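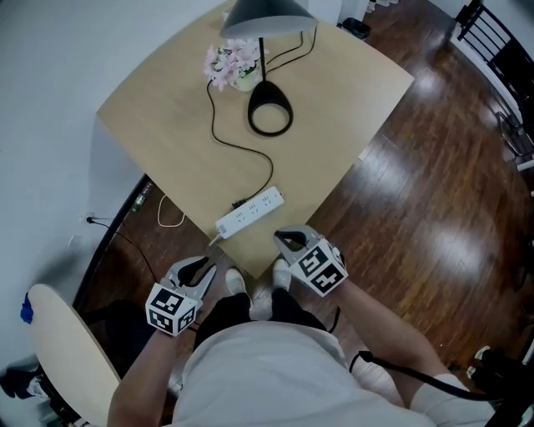
Cable task, head view. Lamp cord and power strip, a gripper in each hand.

Handheld gripper demos — does the 62 percent mean anything?

grusik_fan
Posted March 19, 2018
I've been reading the Zutadero write-up, the one where people collect demonstrations with a gripper in each hand and no robot in the room. They recorded 3,000 demos in ordinary homes, trained one policy on all of it, then ran it on a two-arm setup. The cord-and-power-strip task comes out at 62 percent success. I want to believe it. I have read the evaluation section twice and I still can't tell what they counted as a success.

plainbearing
Plug fully seated, from what I understood. But look at how many trials: 12 per task. Twelve! And you can't get 62 percent out of twelve tries, so they must be averaging over something else and not saying what.

grusik_fan
That's what bugged me. Seven out of twelve is 58, eight is 67. Maybe it's pooled over two tables or two lamps. The appendix doesn't say.

torque_and_tea
I think you're both being hard on them. The point of the paper is the collection method, and the collection method is good. Look at the picture. Lamp, flowers in a pot, power strip, a cord looping over half the table, shiny dark floor. You don't get that in a lab unless somebody goes out and buys it. Teleoperating two arms through the same job is slow and miserable, I've done it.

plainbearing
Sure, it's a real-looking room. I still have three problems with it.

The marker cubes. Each gripper carries one, and I assume the hand pose comes from the camera seeing those squares. Cords are exactly the kind of job where you twist your wrist and turn the cube away. What do they do with those seconds? Throw them out? Fill them in? If they throw out the demos with lost tracking, they are throwing out the hard ones.

Then the viewpoint. The person leans and looks around to see where things are. A fixed camera on a robot doesn't.

And force. You feel a plug go in. Nothing in the write-up says the policy gets any of that.

torque_and_tea
The viewpoint thing is fair. On tracking, the Irnen group did something similar and said that short gaps were filled in and long ones dropped. I'd guess the same here.

plainbearing
You'd guess. That's my whole complaint, I'm guessing at everything in this paper.

woo_lurker
First post in ages. We tried a version of this with the Woo grippers last year, much smaller, and on rigid objects it went fine. Pick up cup, put down cup. Cords were a mess. The policy learned to go near the cord and close, and if the cord happened to be lying the way it usually lay, great. Move the strip to the other corner and it grabbed air. So my question would be whether they moved anything between trials. If the strip started out in the same place every time I wouldn't give you much for that number.

grusik_fan
They say "varied initial conditions." No diagram.

woo_lurker
Ha. Ours were varied too. By a couple of inches.

torque_and_tea
OK, but compare it to the baseline. Same policy trained only on teleop data does much worse in their table. Even with a shaky number the gap is there.

plainbearing
The baseline has a tiny fraction of the data. Of course it does worse. Give me the two at equal hours of human time, same tasks, same rooms, and then I'll argue about the gap. I could see handheld winning that, by the way. I just don't think they showed it.

torque_and_tea
Equal hours I'd agree with. I don't agree that it's worthless without it.

plainbearing
Didn't say worthless. Said I don't believe 62.

grusik_fan
I wrote to the contact address on the write-up and asked for the trial counts and for photos of the starting layouts. Will post here if they answer.

woo_lurker
Ask for the failures too. Video if they kept it.

Filed under: Manipulation > Learning from demonstration > Papers and results

Related threads
Two-arm teleop on a budget, what broke first
Grusik fingers: replacing the pads
How many trials is enough? (long)
Tracking markers under glare
Irnen data format questions

Contact the moderators | Copyright 2018, posts belong to their authors | Back to top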